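Ashok Pant
@ashokpant

People keep asking me whether a robot can do the dishes yet, so I'm putting my answer in one spot. Thread, probably 11 posts or so, grab a cuppa.

1/ Background for new followers. I spent years fitting out packing lines, mostly produce and bakery. These days I do the same for small shops and a couple of aged care kitchens. I don't sell robots. I get called in when someone has bought one and it's sitting in a corner.

2/ Short version: the machines that do one chore in one box are good. Dishwasher, bread slicer, the floor scrubber at the supermarket. The machines meant to do any chore you point them at are slow and need a person nearby.

3/ The trouble is hardly ever strength or speed. An arm can put its wrist where you tell it, over and over, all day. Knowing where to put it is the hard bit, when the cup was left somewhere different from last night and someone's dropped a tea towel over it.

4/ Last month I helped Trotdale, a grocer with a small prep room out the back, work out what they could hand over. We wrote down every job in the room, from trimming celery to hosing the drains. The list ran to 86 lines. I'd have trusted a machine with 3 of them.

5/ Those were moving full crates from one fixed spot to another, putting lids on tubs, and weighing. Same object, same place, same way up. They'd already half automated the weighing without calling it that.

6/ What people want at home is the opposite. Put the veg away, put the plate in the rack, wipe the bench. Small things in different shapes, some hard and some squashy, and a grip that suits one will bruise or drop another.
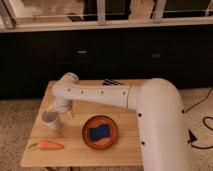

7/ Can a robot arm clear a kitchen table on its own yet?

Some can, if the table has a few familiar items on it and there's plenty of time. Add a stack of bowls, a full glass or a greasy knife and you'll want someone standing by.

8/ Ibsa Hailu asked about success rates under my last thread. Say an arm gets 90 picks right out of every hundred. On a demo table that looks great. In a house it means something ends up on the floor most nights, and somebody still has to bend down and get it.

9/ Wiping is harder than picking up, by the way. You need steady pressure, you need to know what's dirty, and you need to know when to stop. Plenty of machines can push a sponge along a bench. Telling a coffee ring from the pattern in the benchtop is another matter.

10/ Cost. A decent arm is still well over what most families would spend on whitegoods, and that's before you find somewhere to bolt it down. A kitchen with a metre of spare bench can't give it up to something that loads the dishwasher slower than a ten-year-old. Shops can sometimes make the sums work because the same job comes up hundreds of times a shift.

11/ If you run a small shop and you're tempted, do the boring stuff first. Mark where the crates go. Buy tubs in one size. Fix the wobbly trolley. Trotdale did all that and saved enough walking that they've put off buying anything until next year.

Adding one more as I've had the same reply a few times: yes, they are improving. Folding towels was hopeless when I started looking at it and now it's merely slow. I'd still buy the better dishwasher.

Faisal Mohmand wanted the job list as a spreadsheet. I'll tidy it up and post it once the grocer has had a look over it.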